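Print this article
E-mail this article

The Zetville sorters

2023-07-29

Tarık Özkan is late, and then he is here, with a sandwich in one hand and a bag of bearings in the other. No hello. He wants to see if the belt is still slipping. It is.

The shop is up a flight of stairs in Zetville, over what used to be the Shevchuk print works. Members pay by the month. Some build guitars. One man has been restoring the same outboard motor for two years. And Özkan, who fixes dental chairs for a living, is building a machine that sorts screws.

He calls it Stullo. He won't say why. "It sounded like a thing that works," he says, and goes back to the belt.

The idea came from a bucket. His uncle closed a hardware store and left him the floor sweepings – wood screws, machine screws, washers, hooks, all in together. Almost 2,000 pieces in that first bucket, and Özkan tried doing it by hand over one winter. He quit. Then he started drawing.
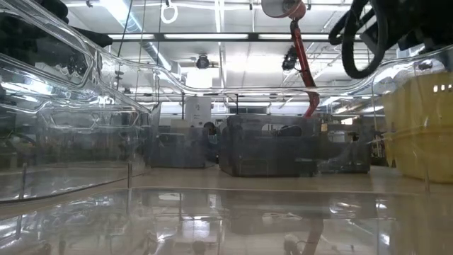 Stullo has a feeder, a short belt, a cheap camera and a little gate that kicks each part left or right. The feeder is the hard bit. Screws tangle. They stand on their heads. Özkan has built it over and over, first in tin, then plywood, then printed plastic, and the printed one cracked at the lip in July. What catches the parts matters too, and he has strong feelings on the subject. He likes a bin you can grab without looking, like the big gray one with the wide rounded handle opening, and he likes a clear wall where he can get one, so he can see a pileup starting before he hears it. Clear plastic throws glare though, and glare is murder on the camera. A shiny screw under a shiny light looks like nothing at all. He has taped baking paper over the lamp and it helps, a bit.

Money so far: $500, most of it on motors. The controller is a Prodance board he bought used, and the manual was missing pages. He wrote to the seller. No answer. So he worked out the pins with a meter and a notebook, one evening after another, and burned out only the one driver.

"My wife thinks I'm at the gym," he says. Then, quickly, "No, she knows. Write that she knows."

We run it. The belt jerks, catches, goes. A washer drops left. A hook drops left. A long brass screw rides all the way to the gate, stops, and gets kicked right, were it belongs. Özkan doesn't cheer. He is allready listening to something in the gearbox.

Next is a second gate, so it can split parts by length. After that, maybe a lid. The noise bothers the guitar people.

He finishes the sandwich standing up and asks if I have a 2 mm hex key. I don't. He goes off down the benches to find one.

Print this article
E-mail this article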